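## Care of Controllers and Headsets

Members borrowing equipment from the Skaltholm game room are asked to observe the following.

- Wipe controllers with a dry microfiber cloth after each session. Do not spray cleaner directly on the buttons.
- Coil headset cords loosely – tight wraps damage the wire near the plug.
- Recharge wireless controllers every 14 days, even when they are not in use.
- Clear dust from console vents with a soft brush while the power is off.
- Keep drinks on a separate table.

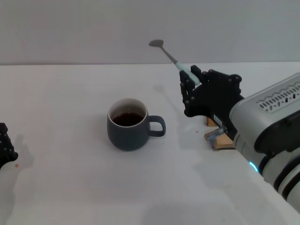 *A mug on a white tabletop, a spoon held up in the air.*

Report sticking buttons to Archana Sandhu, extension 171, before Friday.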